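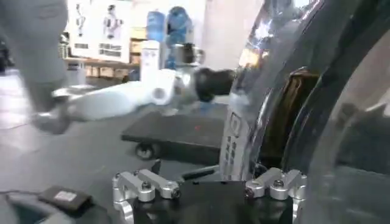 Marrowgate replied:
The announcement states that the closed test of Jostimix will open in April with 387 playable stages. I would ask members to note that the press release makes no mention of controller support on mobile, which the studio had listed as a feature when the game was first shown. I have read the text twice and cannot find it.

tessel_9 replied:
Controller support is covered in the FAQ on the Bimik website, under "Devices." It is planned for the PC version at launch and for mobile at a later stage. The press release is a summary and should be read together with the FAQ.

Marrowgate replied:
Thank you. I had not seen the FAQ. My concern remains, however. "At a later stage" is not a date, and players who register for the mobile test should be told plainly that they will be using touch controls.

Moderator_Lornholm replied:
For the benefit of those joining the thread, the main points of the announcement are as follows.

Jostimix is a puzzle and action game developed by Bimik and published by Lornholm.
The closed test will be held on PC and Android. An iOS version is in development and is not part of the test.
Registration closes at 6 p.m. on the final day of the sign-up period. Late requests will not be accepted.
Progress made during the test will be erased before release.

Please keep discussion of other Lornholm titles, including Villa, in their own sections.

quillback replied:
I must disagree with the decision to erase progress. Testers for Villa were allowed to keep their cosmetic items, and I see no reason why the same courtesy should not be extended here. A tester who completes 200 stages has given the studio a good deal of useful information.

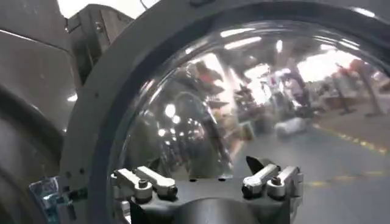

Orrin_Vale replied:
Villa was a paid early release, and its players had bought those items. The Jostimix test is free of charge. I do not think the two cases can be compared, and I would not wish the studio to delay the release in order to move test accounts to the live servers.

quillback replied:
I accept that the terms were different. I was referring to the free weekend that came before the paid release, during which items were also kept. A single badge for testers would be enough to satisfy most of us.

tessel_9 replied:
A badge would be acceptable to me. Full progress would not, as it would give testers an unfair lead on the ranking boards from the first day.

Marrowgate replied:
May I ask whether the party size has been confirmed? The trailer shows four players together, while the store page states that the cooperative mode is for two.

Moderator_Lornholm replied:
The store page is correct for the test. Cooperative mode will be limited to two players and to the first 50 stages. I have forwarded the request for a testers' badge to the publishing team and will post their reply in this thread when it is received.

Orrin_Vale replied:
In that case the trailer ought to carry a notice. I decided to register on the strength of the four-player footage, as did two members of my group. We will still take part, but we would have preferred to know.

quillback replied:
Agreed on the notice. Has anyone received a confirmation e-mail yet? I registered 40 minutes ago and my account page still reads "Pending."

tessel_9 replied:
Mine read "Pending" until the following morning. Please check your spam folder before you submit a second request, as duplicate entries are removed.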